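**Field notes: water trucking in the Rudmont settlements**

*November 2018*

The emergency water supply to the three displacement sites on the Rudmont plateau has now run for six months. Trucking started in May, after the pipeline from the Soylu pumping station was cut on both sides of the front line. Under the access agreement, tankers may cross at one checkpoint only, between first light and noon.

The sites hold 1031 registered households. The planning figure is 15 liters per person per day for drinking, cooking and washing. Delivery met that figure in the two northern sites for most of the period. It did not meet it at Domik, the southern site, where the road passes through an area still under shelling and convoys are turned back without notice. Over the last reporting period, Domik received 73 percent of its planned volume.

Hatice Kurtuluş, who coordinates the water program, attributes the gap to access. The tankers are available and the fuel is paid for. Permission to move is given one convoy at a time, and a refused convoy loses its slot. Both parties to the conflict have been reminded in writing that water installations and supplies needed by civilians are protected under the Additional Protocols to the Geneva Conventions. Neither has replied to the most recent letter.

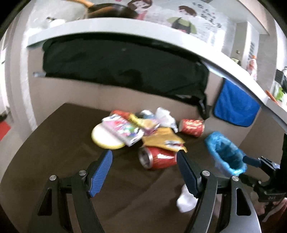

Storage has been the main technical response. Each site began with a single bladder tank, and a missed delivery was felt the same day. Domik now has five tanks on raised earth platforms, with a gravity line to the tap stands. At the current rate of use this gives nearly two days of reserve. The platforms were built by residents under a cash-for-work scheme and inspected before filling.

Chlorine is dosed at the tanker and checked again at the tap. Readings at the far tap stands were low in the first weeks. Yiğit Kahraman, the field engineer, traced the problem to long standing times in the older hoses, which have been replaced. Readings are logged at each filling and shared with the health team, which uses them to decide where to send its diarrhea case monitors.

Repair of the Soylu line remains the preferred solution. The damaged section lies near the village of Gusanier, and the ground on either side has not been cleared of mines. A survey request is with both parties. Until it is granted, trucking continues under the present agreement, which must be renewed each month.

Readers who want the delivery tables by site can request them from the program office.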